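4.3 Open-day demonstration

The simulated pick-up task was shown to visitors during the laboratory's open day on Fri 2 February. The demonstration ran on one workstation with a large screen, and a second screen was kept for the operator. Visitors came in groups of up to 7 and stayed as long as they liked. Keith Pomare operated the simulator in the morning and Haruto Yagi took over after lunch. Neither of them had worked on the grasp planner, and both used the written instructions prepared in January.

All scenes were loaded from the Gistora set, which holds 1267 room layouts. We limited the demonstration to 200 of these so that loading times stayed short. In each scene one object rests on a piece of furniture, and the arm has to come down over it, close the gripper and lift. Visitors could choose the scene from a menu or let the program pick one. The view on the large screen was the same one used in our own tests (Figure 3), with no added labels or overlays.

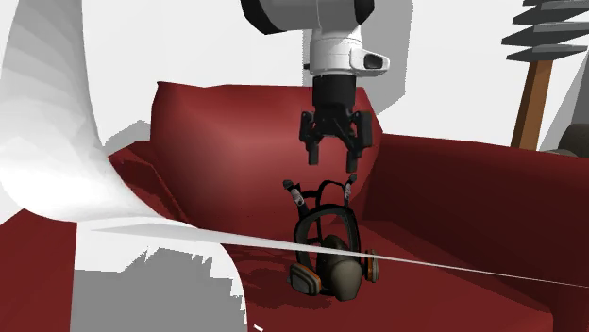
Figure 3. Simulated arm with its gripper open over a full-face respirator mask on a red couch.

Before each attempt the operator asked the group to say where they thought the fingers should close. Answers were written down on a paper form together with the scene number. For objects with a simple outline, such as boxes and bottles, most groups agreed quickly. Objects with straps or openings led to longer talks. Several visitors wanted to lift the mask by its harness, while others preferred the rigid face piece. The planner has no separate treatment for flexible parts – the straps are modeled as solid geometry – and the operators explained this when the subject came up.

Visitors also asked about the rendering. Thin strips and uneven edges appear in a number of the layouts and come from the scene reconstruction. They have no collision shape, so the arm can pass through them. Anel Tshabalala had suggested removing the affected layouts before the open day. We left them in, as they are part of the set on which the results in Section 4.2 were obtained.

The program stopped twice during the day, both times while changing scenes. Ivars Vasiliauskas traced this to a memory limit that had been set for an older workstation. The limit was raised and the remaining sessions ran without a restart. No attempts were lost from the log, but the paper forms for one group could not be matched to a scene number and were left out.

The forms were typed up the following week by Cameron MacLeish. We use them only as background for the choice of objects in Section 5, and they were not used to tune the planner.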